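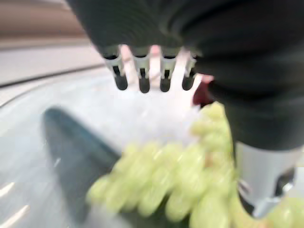
Metal prongs, close up

Akande Estate: hum from the rear at 42 mph, bearing or tyres?
Forum: Chassis, Steering and Brakes

sillbeam
Front-wheel-drive Akande estate, diesel, manual. There is a hum from the rear that begins at 42 mph on the speedometer, stays at the same pitch for a short band and then rises with road speed. It is present in gear, out of gear and with the clutch down, so I have ruled out the engine and gearbox input side.

Done so far:
Both rear wheels off the ground, spun by hand. No roughness.
Rocked top and bottom, then side to side. No play on either side.
Brakes checked for binding. Both discs turn freely with the handbrake off.
Tyre pressures set cold to the door pillar figures.

The rear tyres are mid-range all-season and are seven months old. The noise started in May, well after they were fitted. Wear looks even across the tread.

The garage in Griltdale has quoted for two rear hubs without driving the car. I would like to know which side, if any, before I pay for both.

Petrică Mihăilă
No play and no roughness by hand tells you very little on this car. The rear hub is a sealed unit with a fair amount of preload and it will hum under load long before you can feel anything with the wheel in the air. I have replaced them on two of these and neither had detectable play.

Load test: find a wide empty roundabout or a long bend, hold a steady speed and note whether the hum gets louder turning left or right. Louder in a left-hand bend points at the right-hand bearing, and the reverse.

ohm_and_away
Before hubs, feel the tyres. Run the palm of your hand round the tread in the direction of rotation and then back the other way. If it feels smooth one way and like a saw the other, the blocks have heeled and toed and that is your hum. "Even across the tread" only describes wear from shoulder to shoulder. The problem is wear from block to block round the circumference.

All-season tyres with tall blocks on the unloaded rear of a front-drive estate are the usual candidates. Seven months without being rotated is plenty.

Petrică Mihăilă
It can be that, but tyre noise changes with the surface. If he has the same note on smooth tarmac and on coarse chippings, I would put money on the hub.

ohm_and_away
Partly agree. General tread roar changes with the surface. A heeled tyre gives a tone tied to wheel speed and block count, and that tone carries on smooth tarmac as well. It is often more obvious there with less broadband noise to cover it. I would not use surface as the deciding test.

sillbeam
Bend test done this evening, windows up, radio and fan off. Slightly louder in right-hand bends, no real change in left-hand ones. By that rule it would be the left rear. The difference is small and I would not swear to it.

Palm test: left rear is definitely sharp-edged in one direction on the inner blocks. Right rear is slightly so. I had missed this because I was only looking at depth.

Tzu-hsuan Tsai
Both of those results point at the left rear corner but they do not separate tyre from hub. A heeled tyre also gets louder when it is loaded in a bend.

Swap the wheels front to rear on the same side, no other changes, and drive the same road. If the hum moves to the front, it is the tyre. If it stays at the back, it is the hub. It costs an hour and a torque wrench. Check first that the tyre sizes match all round, as they do on most of these, and that the tyres are not directional in a way that stops you. Same-side swaps are fine for directional tyres.

gravelpan
Or just fit the hubs. They are four bolts each and the car is old enough. I do not see the sense in spending evenings on roundabouts to avoid a job it will need sooner or later.

Tzu-hsuan Tsai
If it is the tyre, he will have bought two hubs and still have the hum. On this car the sensor ring is part of the hub, and a poor pattern part can bring on an ABS light he does not have now.

gravelpan
Then don't buy a poor one. Mine were Wanow, fitted in pairs, no lights.

Petrică Mihăilă
The bolts are only easy if they have never seen salt. On one of mine the hub was seized in the carrier and it took a slide hammer and most of an afternoon. Soak them the night before. Use new bolts, they are torque plus angle.

ohm_and_away
Also have the rear toe measured, whichever it is. Inner blocks heeled on one side more than the other suggests that the left rear is running outside its setting. New tyres will go the same way if the toe is out. Look at the trailing arm bush on that side for splits while the wheel is off.

sillbeam
Sizes match all round and the tyres are not directional. I will do the same-side swap, left side only to start with, so there is one change at a time.

Is there anything to be had from reading wheel speeds? I have a Matedeck reader which shows all four as live data.

Tzu-hsuan Tsai
Not for this. Wheel speed data will show a damaged sensor ring or a large mismatch in rolling radius. A humming bearing with no play gives a perfectly normal signal. If you want to use electronics, a phone with a spectrum app, held in the same place each time, will tell you whether the peak frequency is the same before and after the swap. Compare only at the same road speed.

sillbeam
Left side swapped. Wheel bolts to the handbook torque, pressures reset for the new positions. Same road, same direction.

The hum is now in front of me and a little quieter. Onset is still 42 mph. Nothing audible from the back that I would call a hum, although there is some general tyre noise that may have been there all along.

ohm_and_away
Tyre, then. Get the toe done before you buy anything.

Petrică Mihăilă
Accepted for the hum. I would still repeat the bend test now that the loud tyre is at the front. A worn hub can sit underneath a noisy tyre and you would not have heard it.

sillbeam
Fair point, will do. Alignment is booked, with a different garage. Trailing arm bush on the left has a crack in the outer face but I can't tell how deep it goes. Does anyone know if the bush is sold separately or only with the arm?

gravelpan
Separately. You need a press.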